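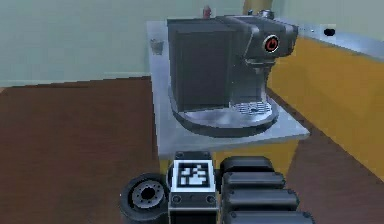 3.2 Section headings and the reading of Mark 6 and 7

The headings that stand between the paragraphs in most printed Bibles do not belong to the Greek text. They were put there by editors, and they differ from one edition to another. Readers in our two groups knew this when we asked them directly. In the discussions, however, they used the headings as if the evangelist had written them. One reader in the Voda group said "Mark calls it the Tradition of the Elders" and the others did not correct her, although she was quoting the heading in the Skaline edition.

We chose Mark 6:30 to 7:30 for this part of the study. The passage is short enough for one evening and it contains one word, bread, which returns several times. There are loaves in the feeding story. After the walking on the water we read that the disciples had not understood about the loaves (6:52). In chapter 7 the dispute with the Pharisees begins when some disciples are seen eating bread with unwashed hands, a detail that many English translations lose, for they say only "eating" or "eating their food". Finally, the woman in the region of Tyre receives the saying about the children's bread, and she answers with the crumbs. A reader who goes through the passage without a stop can hear the connection. A reader who is stopped by a heading before each story must make more effort to hear it.

The Voda group read the passage with the headings of the Skaline edition. The Sola group received the same translation, prepared by Lanying Wan, with headings and chapter numbers removed and only small verse numbers left in the margin. Both groups were led by Zihan Zheng, who used the same opening question and then spoke as little as possible. The transcripts were coded afterwards by both of us separately, and we compared the results in March.

The difference was clearest at 6:52. In the Voda group this verse was treated as the end of the story of the sea. The heading over that story mentions only the water, and the readers asked why Mark "suddenly" speaks of loaves. Two of them thought the sentence could be an error of a copyist. In the Sola group the same verse led the readers back to the feeding, and later, when they arrived at the crumbs, one man returned to it without being asked. He said that the woman had understood about the loaves and the disciples had not. This interpretation is well known in the commentaries, but he told us that he had never read one on Mark.

We do not want to make too much of this. The Sola readers also lost something. Without headings they were unsure where the teaching on clean and unclean ends, and they spent a long time on 7:19, where the comment about all foods may be read as the voice of the narrator. The Voda readers passed this verse quickly, with the help of the heading, and had more time for the list of evils that come from the heart. Also the groups were not equal in age, and the Sola group had met together for longer than the Voda group. Xiao, in an earlier study of parables, found that a group which knows itself well will go back in the text more often, with or without headings.

A second observation concerns how the readers themselves spoke of the headings. In the closing talk a Voda reader compared them with the button on a coffee machine: one presses, and the coffee is there. Machines of this kind (Figure 2) have the power button on the outside and the outlet below, and what happens between the two remains inside the body. The comparison was accepted by the others, and it returned in their talk three times. We find it useful but also too strong. A heading does not give a finished meaning. It tells the reader what the story is about before the first sentence is read, and the reader may still disagree with it. In our material such disagreement occurred once, when a woman objected that "A Gentile Woman's Faith" was a poor title for 7:24–30. The word faith is used in Matthew's version of the story, she said, and Mark does not have it. She was right. In Mark, Jesus answers her because of what she has said.

This remark was the only place in the Voda transcript where a heading was tested against the words under it. It came from a reader who had both Gospels open on the table – a habit that no one had suggested to her. We return to the use of parallel passages in section 3.3.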